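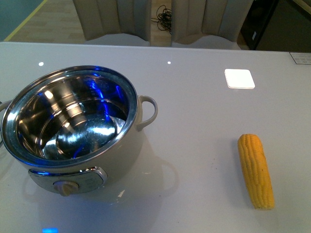

Start with the corn and leave the pot until your hands stop shaking, one builder wrote to us after finishing the Felska arm at the Horeck workshop, and we liked that so much we rearranged the whole section around it. The old version went straight to the pot. Sorry about that, and thank you!

6. First runs at the table

By now the arm is bolted down, the Simel gripper is fitted and the wrist camera is giving you a live view. This is the really fun part. You are going to pick things up with a machine you put together yourself, and the first time the fingers close on something and it comes up off the table, you will probably shout. Plenty of us did.

Before you begin

Carry out the finger check in section 3 again if the arm has been moved or carried. Wipe the tabletop with a dry cloth. Crumbs and specks look enormous through the wrist camera, and on a pale, shiny top the glare from ceiling lights makes them harder to tell from things that matter.

Keep the stop button within reach of your free hand. In a shared workshop, tell the people next to you that the arm is about to go live.

CAUTION: Practise with the pot empty. No water, no food, no heating. A slow arm can still tip a pot over.

CAUTION: Keep fingers, sleeves and lanyards out of the arm's reach whenever the power light is on, even if nothing seems to be happening.

Lifting the corn

1. Open Pärn on the laptop and choose Slow. Leave it on Slow for the whole of this section, however well things are going.

2. Put the pot on one side of the table and the corn on the other, with plenty of clear table in between. You want room to miss.

3. Turn the cob so that it points away from you. The fingers should come down either side of it, across the middle.

4. Lower the gripper until the tips are just above the table, then close it gently. If the cob rolls, open up, go back to the start position and try again. Chasing a rolling cob is great fun and teaches you nothing.

5. Lift by the width of your hand, wait, and set the cob down where you found it. Repeat until you get 7 clean lifts in a row.

Note: A real cob and a plastic one behave very differently. Plastic is lighter and slides more, so add a little grip in Pärn if you are using one. For real corn, take the grip down again or you will squash the kernels.

Corn into the pot

6. Make the same lift, but go higher this time, well clear of the pot's rim. Move across only when you have stopped going up. Moving up and across together is quicker and looks lovely, and you can do it as much as you like once you reach section 7.

7. Stop over the middle of the opening and lower the cob in. Let go close to the bottom. A shiny steel inside can confuse the camera view quite badly, so trust the height reading on screen more than the picture.

8. If a handle sticks out towards your path, turn the pot. It is much easier than teaching the arm to go round it.

Working with glass

Glass takes more patience than corn. The wrist camera sees the table straight through it, plus every lamp in the room, and the edge can seem to vanish. Aim for the round fitting in the middle and forget about the rest.

9. Lay the glass flat on the table with the round fitting facing up.

10. Bring the fingers down on opposite sides of the fitting, open wide, until both tips are level with it. Check that you can see both tips in the wrist view. If one has disappeared, turn the wrist slightly.

11. Close in small taps of the key. Stop as soon as both fingers are touching, then add two more taps and no more than that.
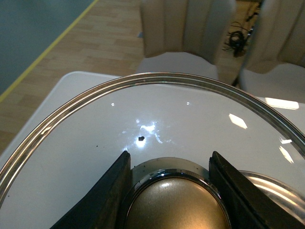

12. Lift very slightly and hold still. Watch the rim. If one side dips, the grip is off centre, so set the glass down and go back to step 10.

CAUTION: Wear eye protection for steps 9 to 12 and put a folded towel along the table edge nearest the arm. Do not use glass that is chipped or cracked.

If something goes wrong

The fingers close but nothing lifts. The pads may be dusty. Wipe them with a damp cloth and let them dry.

The arm drifts to one side. Run Home in Pärn, then check the base bolts. On the Felska it is nearly always the base bolts.

The view freezes. Press stop first, then look at the camera plug. Coil spare cable well away from the moving parts, on the floor behind the table if you have the space.

Grip settings for other pads are listed at the back of the Simel sheet, and the height readings are covered in section 2.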